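Subscribe to our weekly newsletter. We use cookies to improve your experience. Accept all | Manage settings

Can it put the phone case on yet?

Small jobs, big claims. A morning in Clestusstead with the machines that are supposed to do our chores

May 11, 2024

Nine in the morning, an industrial estate, bad coffee. Omside has the end unit, between a tyre place and a firm that does awnings. Inside, robot arms on benches, each with its own little job. One does socks. One does lids. One has been putting teaspoons back in a drawer since April and is, I'm told, getting the hang of it.

Teaspoons first. The arm lifts one, turns it, lowers it into the tray. Lovely. Next one, same again. Then two that have nested together and it picks up both, stops, puts both down on top of the forks. Starts over. I timed a full drawer at 15 minutes. My daughter does it in one, with complaints.

So where are we? Depends who you ask and what they're selling. Warehouses have had robots for years and they're good at it, because boxes are boxes. Homes are a mess. Shop floors are a mess too, the kind of shop where stock comes in every size and half of it is shiny or see-through or floppy.

The sock bench is slow but I liked it. Flat socks on a flat table, it can pair them. Socks in a heap, much less so. Inside-out socks are "on the list". The list is taped up by the kettle and it's long. Fitted sheets are at the bottom with a question mark.

Hiebert, who make the software on the other side of the partition, say they can teach a new task from around 60 demonstrations, a person steering the arm by hand each time. Then it practises. For lids it took 356 and the jam jars still slip. Nobody seemed embarassed by this. Glass is hard, wet hands are hard for people too.

Then the shop jobs. Dollus runs a chain of repair counters, phones mostly, and wants the dull bits done by machine: sorting the trade-ins, boxing them up, popping a case on before a handset goes out. Clear plastic cases are the cheap ones so clear plastic it is. Which is a pig of a thing for a camera. You see the table straight through it. What you get is a few bright edges and you guess the rest.

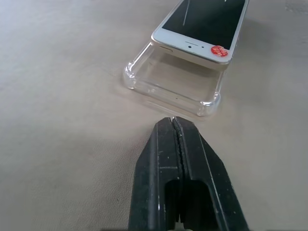

Fingers shut, just short of a clear case, with the handset behind it.

I watched a good few goes. Sometimes the fingers close on air. Sometimes they nudge the case along the table and the arm follows it, like someone chasing a bar of soap. When it does get hold, there's the second half of the job: line up the corners, press, feel for the click. It got the case on 3 times while I was there, and one of those had the phone in the wrong way up.

Would I have one at home? For the teaspoons, maybe, overnight, if it was quiet. It isnt quiet. And there's the price, which Omside wouldn't put a number on, and the size of the thing, which would take up most of my worktop.

The Dollus people are more patient than me. They don't need quick, they say, they need it to run after closing and not drop anything. They'll look again once the cases go on without someone standing by the stop button. Until then the counter staff do them by hand, a few seconds each, thumb in the corner and push.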